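Kultura brings repairable lunch container to Australian schools and workplaces

December
By Nasrin Farahani
Category: Company News / Home & Kitchen

Homewares distributor Kultura will begin selling the Peton lunch container across Australia this December, ahead of the new school year. The range goes on sale through the company's website and through independent kitchen shops, with school and workplace orders handled separately by the Kultura office in Melbourne.

Peton is a plain, lidded food box meant for daily use. It is sold in two sizes and one colour, an off-white. The larger size is intended for a full lunch and the smaller for snacks, leftovers or a cut sandwich. Both have rounded corners, which makes them easier to wipe out, and both use a clip-on lid that latches at either end.

Lids, seals and bases will be sold separately as well as together. Kultura says this was the main request from parents and school canteens during a trial held over terms three and four.

"Most of the boxes that came back to us were fine," said Nasrin Farahani, product manager at Kultura. "The lid had gone missing or the seal had torn, and the family had bought a whole new set. We wanted people to be able to ring up and order the one part."

The trial involved four primary schools and 100 households. Families were given one large container and asked to use it for every packed lunch, then fill in a short form at the end of each term. Canteen staff at the same schools used the boxes for pre-ordered lunches.

Several changes were made as a result. The lid was given a flatter top so that the boxes stack in a fridge or school tub without sliding. The name panel was moved from the base to the lid, where teachers could read it without tipping the box over. A built-in divider was dropped from the design after families reported that it got in the way of whole fruit and was awkward to clean.

The larger box is sold without compartments for the same reason. Households that want to keep foods apart can use silicone cups or a smaller container inside the main one. Kultura will not be selling cups as part of the range.

Farahani said the company had also heard from people who bought the box for lunch and ended up using it for something else.

"We had them turn up in sheds, sewing rooms and the back of utes," she said. "One family had theirs full of spare batteries and picture hooks. We're happy with that, as long as a box that's been used for hardware doesn't go back to being a lunch box."

Kultura has added a note on this to the care leaflet. Containers used for tools, fixings, paint or cleaning products should be labelled and kept out of the kitchen. 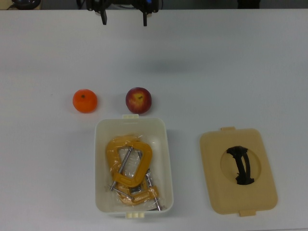
Open Peton container holding two yellow C-clamps in a clear plastic bag, with a mandarin and an apple.

The range will be stocked alongside Kultura's existing kitchen lines, Sedia and Fallahi. Sedia covers pantry canisters and Fallahi covers baking trays and mixing bowls. Neither is changing, and Peton lids do not fit Sedia canisters.

School and workplace orders have a minimum of 50 containers, which can be made up of either size or a mix. Orders placed before the end of December will be delivered before the start of term one. Schools can ask for a sample of each size before ordering – there is no charge for the samples, but postage applies outside metropolitan areas.

The containers are suitable for the top rack of the dishwasher. They can go in the freezer with the lid on and in the microwave with the lid off. Seals should be taken out and washed by hand once a week. Replacement seals are sold in packs of 2.

A return point for worn-out boxes will open at the Melbourne warehouse. Kultura is in discussion with stockists in Brisbane and Adelaide about taking returns over the counter and expects to list participating shops on its website in the new year.

Retailers interested in carrying the range can request a catalogue and wholesale price list from the Kultura trade desk. Product samples and interviews with Nasrin Farahani are available to media on request.

About Kultura
Kultura distributes kitchen and storage products to independent retailers, schools and workplaces across Australia. Its lines include Sedia, Fallahi and Peton.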